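Print | E-mail this page

The Plorley Folding Workbench, Reviewed by a Man with No Garage

I have owned four workbenches, if you count the ironing board, and my wife does not. The latest is the Plorley folding bench, which I bought in September with my own money after the third time I sawed a shelf on the back of the couch. The couch has since been turned to face the wall.

The Plorley comes flat, in a box the shape of a very expensive painting. The instructions run to two pages, one of which is a warning against standing on it. I laid everything out on the kitchen floor, read the other page, and had the legs bolted on in the time it takes to reheat a cup of coffee twice. Six bolts, one wrench supplied, and a small bag of washers that the drawing does not mention. I put them in the drawer with the washers from everything else I own.

Opened up, the bench stands 34 inches high. That is a good height for me, and a fine height for sawing. For close work, such as gluing a chair rung or fixing a lamp, I found myself stooping like a man looking for a contact lens. There is no height adjustment. Singhal makes a bench with adjustable legs, and I borrowed one from my brother-in-law to compare. It goes up and down nicely. It also goes down a little by itself if you plane anything hard on it, so I gave it back.

The legs on the Plorley lock with a sliding catch on each side. The left one closes with a good firm snap. The right one closes when it has been spoken to. I rubbed a candle stub along it and matters improved, though I still check it with my foot before I put any weight on the top.

Plorley says the top will hold 600 pounds. I do not have 600 pounds of anything, so I tried it with what was in the apartment, namely a radiator cover, two boxes of encyclopedias and, for a short time and against page one, me. It creaked once and then kept its opinions to itself. Side to side it's less impressive. Push a saw along the length of it and the bench stays put. Push across it and the whole thing begins a slow waltz toward the refrigerator. A scrap of rubber mat under the feet cures most of this.

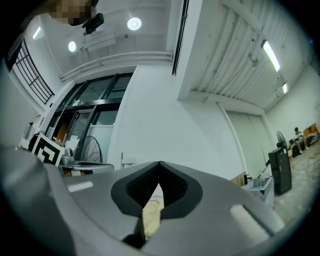 Wendell Haverford
Contributing Editor, Tools and Small Spaces

Now for the vise, or what Plorley calls the vise. The top is split lengthwise, and you wind the two halves together with a pair of cranks. Wind them evenly and it grips a board well enough to plane. Wind one ahead of the other and you get a wedge, which has its uses. I held a round chair leg that way for an entire afternoon without a slip. The cranks are plastic, they stick out at exactly hip height, and I have the marks to prove it.

You also get a set of plastic pegs that fit in holes in the top and hold wider pieces flat. They work. They also roll. I am down one already, and I suspect the space behind the stove, where I am not prepared to go.

I asked Akash Garg, who builds cabinets two floors below me and has to listen to all this, to come up and give it a try. He cut a miter on it, ran his thumb along the edge of the top, and asked what I'd paid. I told him $209. He said his first bench was a door on two trash cans and that it had been flatter. We laid his straightedge across the top and found a dip near the middle you could slide a playing card under. For shelves and picture frames I can live with a playing card. Akash could not, and went home.

Folding it up again is where the Plorley earns its keep. Press both catches, lift the middle, and the legs tuck in without taking a finger along. It goes behind the bedroom door, as long as you don't need the bedroom door to open all the way. The carry handle is on the long side and comfortable, and I've had it down to the courtyard and back without stopping to rest on the landing. My old Bremley weighed so much that I once left it outside over a winter on the grounds that it would be easier to buy another.

If you have more to spend, the Skarkik has a thicker top and metal cranks, and it sits as still as a parked truck. It does not fold so much as lean. If you have a garage, buy that one, and I hope you'll be very happy together.

For the rest of us the Plorley will do. Wax the right-hand catch, put something under the feet, and count your pegs before you put it away. I'm keeping mine. The couch can come back around as soon as someone helps me lift it.

Print this review | E-mail to a friend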